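Open the Window Already

I'm going to say something that will make half my building mad at me. Most of us treat our windows like wall decorations, and we should quit it. A window is supposed to open! It's the oldest appliance in the house and it costs zero dollars a month to run.

I got onto this because of a purifier. My apartment in Nomberg gets stuffy by lunchtime (old building, thick walls, neighbors who fry things) and last November I came this close to spending 900 bucks on a big Prodcombe tower with an app. My sister-in-law has the 700 dollar one and loves it. It glows green when the air is good. Well, I stood in the store for a long time looking at that green light, and then I went home and wrestled with the window over my kitchen table, which had been painted shut by whoever lived there before me. It took 2 evenings and a putty knife and some language I'm not proud of. And then it opened, and the whole room smelled like rain, and I felt like an idiot for having lived there so long with it stuck.

So now I have opinions about windows. My favorite kind, by a mile, is the top-hung one, where the hinge is up high and the bottom swings out. You can leave it cracked in a drizzle and the sill stays pretty dry. You can leave it open at 6 in the morning when it's chilly and you don't get a blast in the face the way you do with those big side-swinging ones that grab every gust on the block. Sliders are fine, I guess, but half of a slider is always closed, and that has bugged me since I was a kid.

The stay arm is the part people get wrong. They shove the glass with one hand while looking at their phone, the arm binds up, and they decide the window is "broken" and never touch it again. Use both hands! Go easy, keep it level, wipe the track and the hinge once in a while. I'd put a drop of oil on the latch before I'd put a dime into a scented plug-in. And if you've got trees outside, what are you even waiting for?
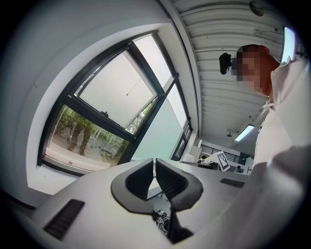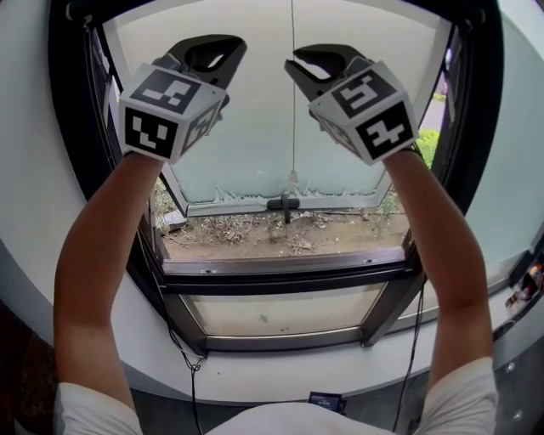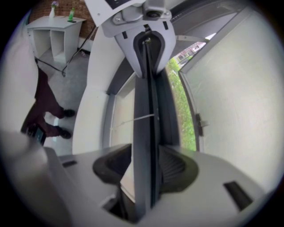

I know, I know, there's pollen. There's the street. If you're on a truck route or your lungs give you trouble, buy the machine and enjoy it, I mean that. But plenty of people on quiet streets are running a fan and a filter and a candle all at once with a perfectly good window right behind the couch.

When I ran a shorter version of this rant in the Pastside newsletter, Sarmiento wrote back that it's all very nice until you have a cat, and that a top-hung window without a screen is just a cat door with a view. Fair enough. Get a screen, then open the thing.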